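Two-arm bench cell: buying and budgeting FAQ

Gatircombe site, for team leads putting in a request. Updated March. 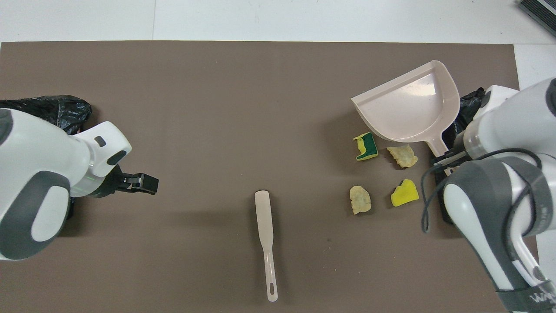 Karabo Sithole wants to know why we can't just buy the arms now and sort the rest out later, as the arms are the only bit with a long wait. Fair point, gets raised every time. Short version: you can, but the quote has to cover the lot or finance sends it back. Longer version below.

What are we actually buying?

Two arms, two grippers, mounts, table, mat, cabling, controller, a stop button each side. Plus spares. Plus the small stuff for the task itself – dustpan, brush, bits of sponge, bin bags. The small stuff goes on the same request, separate line. Don't put it on petty cash, we did that last time and it took until summer to untangle.

What's the cell for?

Tabletop clearing. Small debris, brush, dustpan, bag. That's the work we're costing for. If you want it for something else (lifting, anything with liquids, anything hot) the sums here don't apply, come and talk first.

Do we need two arms? One is cheaper.

One is cheaper, yes. One arm can't hold a dustpan and work a brush at the same time though. Nnamdi Adeyemi costed a single arm with a clamp for the pan. Saving was real but the clamp needed resetting by hand for every run, and the staff time ate it. Two arms stays the default. If your job is pick and place only, put in for one and say so in box 2.

Which supplier?

Barbier for arms and mounts. Zodholm for grippers and spare fingers. Zodholm will also quote for arms but the lead time was worse when we last asked. Get both quotes anyway, purchasing wants to see two.

How long does it take to arrive?

13 weeks from order to delivery for the arms. Grippers come quicker. Table and mat are off the shelf. Allow time on top for goods-in, they won't release anything without the electrical check and the checker is only on site part of the week.

So order the table last?

No. Order it first. Mounts get drilled to the table, and if it isn't there when the arms land, the arms sit in boxes in the corridor and we get a email about fire exits.

What does the table need?

Flat, stiff, no wheels. White top is fine. Leave room beyond the mat on all sides for mounts, and somewhere to put things down. Measure the door first. Jodidport didn't and theirs went back.

Is the mat really necessary?

Yes. Plain, dull, one colour, covers most of the top. Cuts glare and stops things sliding about. Cheap. Buy a spare in the same colour – a different colour means redoing the vision set up and that's a day gone.

Does the colour of the brush and pan matter?

A bit. Go for something that stands out from the mat. Pale on a dark-ish mat works. Shiny plastic throws reflections under strong lights, so budget for softer lighting if the room has bare tubes. Otherwise buy what the shop has, in sets, several of the same. When one cracks you want the identical one to hand.

What should we use as debris?

Whatever you like so long as it's light and repeatable. Torn sponge is good, both plain foam and the kind with a scourer on the back. Crumpled or crinkly scraps as well. Mix of sizes. Don't use real food, we've had that conversation with Cleaning.

Bin bags count as consumables?

They do. So do sponges. So do gripper pads. Consumables budget is 800 a year per cell and it does not roll over. If you're underspent in February, buy gripper pads.

What gets forgotten?

Cable management. Every single time. Cables along the outside of an arm need slack at the joints, and straps to hold them in, and the straps wear. Order a bag of them. Also forgotten: a second power circuit, spare stop buttons, a chair for whoever is running it, training.

Training costs extra?

Yes. Barbier do a one day course, quoted seperately. Put at least two people through it. If you only train one they will go on leave.

Can we lease?

Hendrik Joubert looked into it. Works out if you need the cell for under a year. Past that, buying wins, and the lease doesn't cover grippers. Ask him for the spreadsheet, it's not on the shared drive because of the supplier prices.

Second-hand?

Arms, maybe, with a service record. Grippers, no. Controller, no. Anything second-hand needs sign-off from Agustina Espinoza before you commit, not after.

Who pays for repairs?

Warranty covers the arms in the first year, provided nobody has opened them. After that it's your cost centre. Put a repair line in from year two. People leave it blank to make the total look nicer and then come to us with a dead joint and no money.

Floor space?

Allow for both arms at full stretch, plus a walkway. Mark it on the plan. Requests without a plan get returned unread, sorry.

Who signs?

Your head of section, then Bongani Botha. In that order. He won't look at it without the first signature.

When's the cut-off?

Noon on the last working day of the month, for the following month's round. Late ones wait. No exceptions, there was one once and everybody heard about it.

Where's the form?

Intranet, Purchasing, Capital items. Use the new one. The old one still opens but has no box for consumables. Attach both quotes as PDFs, floor plan too. Questions to the equipment inbox, not to people's desks please.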